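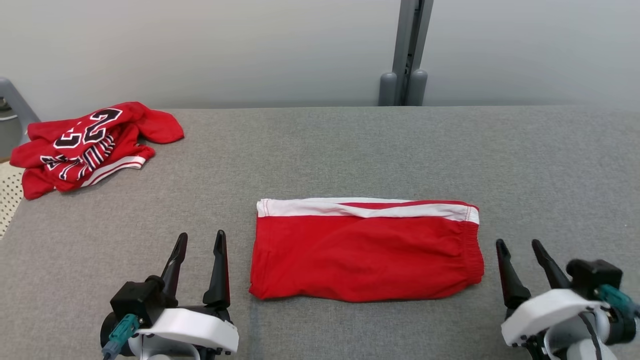 Uniforms in the Mahrous youth league are lent for one season and returned in June. We followed 542 loans at 13 clubs. Kettani's earlier survey covered shirts only – ours includes shorts.

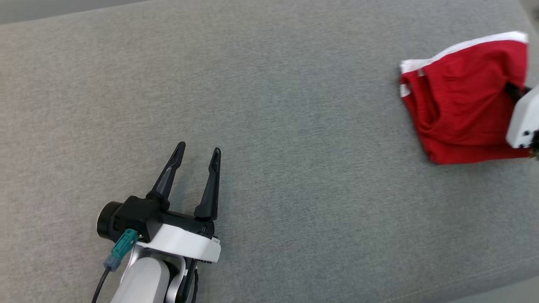
Late returns were most common where families washed the kit at home. Clubs with a shared laundry day had fewer.

**Figure 1.** Red basketball shorts with a white waistband stripe, folded, and a crumpled jersey (first panel). 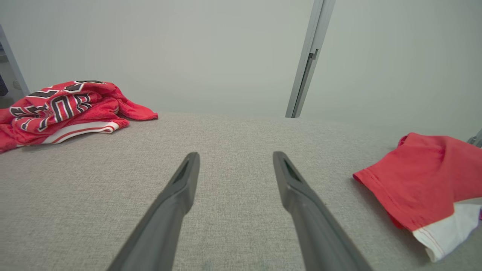 ### 3.2 Replacement costs

Clubs paid for lost items from match fees.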